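Caruncho, orçamentos e o senhor da lanterna

17/05/2026

Ando há semanas a adiar este texto, em parte por preguiça e em parte por ter medo de parecer aquela pessoa que desconfia de tudo. Sou essa pessoa, paciência. O assunto é caruncho, o bicho da madeira, e sobretudo a quantidade de gente que vive de nos convencer de que a casa vai cair no próximo inverno se não assinarmos já um papel.

Para quem chega agora: a casa é a que era dos meus avós, em Furtado, com soalho de pinho em quase todas as divisões, um forro de telhado que só vi uma vez sem tossir e uma arca de castanho que ninguém da família quis e ninguém deixou deitar fora. Em março, ao arrastar a arca para pintar a parede, encontrei um montinho de pó claro junto ao rodapé e uns furinhos redondos na tábua de trás. Fiz o que toda a gente faz, que é ir à internet às onze da noite, e à meia-noite já tinha a certeza de que estava a dormir por cima de uma colónia.

Na manhã seguinte, com café, a coisa parecia menos grave. Mesmo assim pedi dois orçamentos.

O primeiro foi o da Fanura. Veio um senhor muito simpático com uma lanterna potente e uma chave de fendas. Deu umas pancadinhas no soalho, fez aquele som com a boca que os mecânicos fazem quando abrem o capô, e declarou infestação ativa em toda a casa. Perguntei como é que sabia que era ativa. "Pelos furos", respondeu. Perguntei se os furos não podiam ser antigos. Disse-me que furo é furo.

Ora, furo não é furo. Os orifícios que se veem à superfície são de saída: a larva passa anos lá dentro a roer, transforma-se em adulto, e o adulto abre caminho para fora e vai à sua vida. Um furo prova que saiu dali um inseto. Pode ter sido na primavera passada ou quando o meu avô ainda era solteiro. Se os rebordos são escuros, gastos, cheios de cera velha e sujidade, o mais provável é que a festa tenha acabado há muito. Se a madeira lá dentro se vê clara e há pó fresco, fino, a cair de novo depois de se limpar, aí sim, há razão para conversar. Nada disto é segredo e qualquer técnico do ramo o sabe. Por isso me irrita tanto o "furo é furo".

O orçamento chegou nessa tarde: 783 euros por injeção e pincelagem do soalho, com "garantia". Pedi para ler a garantia. Cobria nova aplicação do mesmo produto caso aparecessem furos novos, desde que a casa mantivesse "condições adequadas de humidade", sem dizer quais eram, quem as media nem com quê. Uma garantia assim também eu passo.

O segundo orçamento foi da Zanalach, e aqui tenho de ser justa, foi mais sério. A técnica subiu ao forro (coisa que o da lanterna não fez, alegou o joelho), levou um medidor de humidade de espigões e mostrou-me os números no visor em vez de mos contar. Depois estragou tudo ao propor o "plano de proteção anual", que é uma assinatura. Pagar todos os anos para alguém vir confirmar que o bicho não voltou. Eram 650 euros à cabeça e mais 70 por visita. Perguntei o que se fazia nas visitas. Inspeção visual. Quer dizer, olhar.

Eu sei olhar.

Foi mais ou menos nesta altura que entrou na história a Dalia Bite, minha vizinha de cima na cidade, que restaura móveis e tem pouca paciência para dramas. Mandei-lhe fotografias da arca e do rodapé e ela ligou-me a rir. Perguntou se eu já tinha limpado o pó. Não tinha. Tinha pedido dois orçamentos, lido fóruns até de madrugada, sonhado com vigas ocas, e não tinha passado um aspirador.
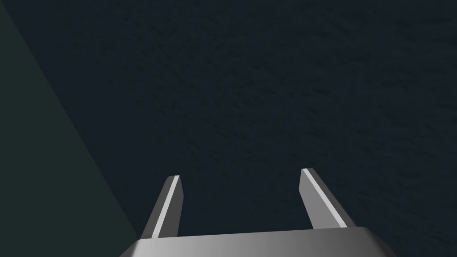
Garra de dois dedos, imagem gerada por computador

O método da Dalia é de uma simplicidade quase ofensiva. Aspira-se tudo muito bem, furos incluídos. Cola-se papel de seda bem esticado por cima das zonas suspeitas, com uma cola fraca que saia depois, e escreve-se a data a lápis. No chão, por baixo do móvel, põe-se uma folha de cartolina preta. E espera-se. Os adultos costumam sair na primavera e no verão, e se saírem furam o papel, portanto fica-se a saber sem ninguém precisar de fazer sons com a boca. Se cair pó na cartolina, também se vê, embora o pó sozinho engane: basta pisar o soalho com força para sacudir o que lá estava guardado há décadas.

Claro que esperar não serve de modelo de negócio. Ninguém cobra por uma cartolina.

Já me disseram nos comentários de outro texto que é fácil falar assim quando não temos o telhado comprometido, e concordo. Há casos em que não se espera. Se uma viga cede quando se lhe espeta a chave de fendas, se o soalho afunda, se os buracos são ovais e grandes e se ouve roer à noite (isso já aponta para outro bicho, o capricórnio, que gosta da estrutura e não perdoa), chama-se alguém que perceba de estruturas, e chama-se antes de ligar a quem vende líquido. Há ainda as térmitas, que são outra conversa e com as quais não me meto a dar palpites. O que me aborrece é que o discurso comercial usa o medo desses casos todos para vender tratamento a uma arca.

Passemos aos produtos, que também merecem uma palavra azeda. Comprei uma lata de Bendasine na drogaria, por insistência do dono, que jurava ser "o que os profissionais usam". O rótulo promete ação preventiva e curativa. Li-o com óculos. A parte curativa pressupõe que o líquido chega à larva, e a larva está dentro da madeira. Se a madeira tiver verniz ou cera, o produto fica à superfície a brilhar e a cheirar mal. Para entrar alguma coisa é preciso lixar primeiro, ou injetar furo a furo com seringa, e nem assim há certeza de que as galerias comunicam umas com as outras. Usei-o nas costas da arca, que são em madeira crua, com luvas, máscara decente e as janelas abertas. Cheirou durante 9 dias. Se resultou? Não faço ideia, e desconfio de quem diga que sim passado tão pouco tempo.

Quanto às receitas caseiras, não pensem que escapam. Vinagre, petróleo, alho dentro dos furos, casca de laranja, folhas de louro. Li um senhor a garantir que curou um louceiro inteiro com cravinho. O louceiro, pelas fotografias que ele próprio mostrava, tinha os furos todos escuros e encerados. Com cravinho ou com rezas, teria ficado curado na mesma. E o petróleo, por favor, não. Uma casa com soalho de pinho e lareira não precisa de ajuda nesse capítulo.

Os aparelhos de ultrassons, então, nem sei por onde começar. Há quem os anuncie para ratos, baratas, mosquitos, aranhas e, vi com estes olhos, caruncho. Um aparelhinho de ligar à tomada que supostamente incomoda uma larva metida dentro de uma tábua, atrás de um armário, noutra divisão. Pedi ao vendedor um estudo, um qualquer. Enviou-me avaliações de clientes.

O que me parece fazer sentido, e digo "parece" de propósito, é atacar a humidade. O caruncho comum dá-se bem com madeira húmida e mal com madeira seca, e a casa passava meses fechada, com um algeroz entupido a escorrer para a parede do quarto onde estava a arca. A própria técnica da Zanalach mo mostrou, o medidor subia naquele canto e descia no resto da casa. No orçamento, sobre o algeroz, nem uma linha. Mandei limpá-lo, afastei os móveis da parede e passei a abrir as janelas sempre que lá vou. Também tirei o oleado que a minha tia tinha posto por cima do soalho da cozinha "para o proteger" e que guardava por baixo uma humidade de gruta.

A arca foi para o alpendre, isolada do resto, embrulhada em plástico. A Dalia diz que há quem trate peças pequenas pelo frio ou por falta de oxigénio e que funciona quando é bem feito, por quem tem o equipamento. Acredito nela mais do que nos outros, mas quero ver preços antes de me entusiasmar. Uma arca que ninguém quer talvez não justifique o transporte.

Voltei a Furtado ontem. O papel de seda do rodapé estava inteiro, e o do degrau de baixo da escada também. Na cartolina do corredor havia um risquinho de pó, claro, que pode ser do caruncho ou pode ser da minha sobrinha, que desce as escadas aos saltos. Aspirei, pus cartolina nova e escrevi a data. Em junho torno a ver.

O senhor da Fanura telefonou entretanto a perguntar se eu já tinha decidido, que havia uma campanha até ao fim do mês. Disse-lhe que estava à espera do papel. Perguntou que papel. Expliquei, e ele respondeu que isso era um método "muito antigo". É capaz de ser. Se alguém por aí tiver experiência com tratamento pelo frio em móveis deste tamanho, escreva-me, de preferência com fotografias dos furos e sem cravinho.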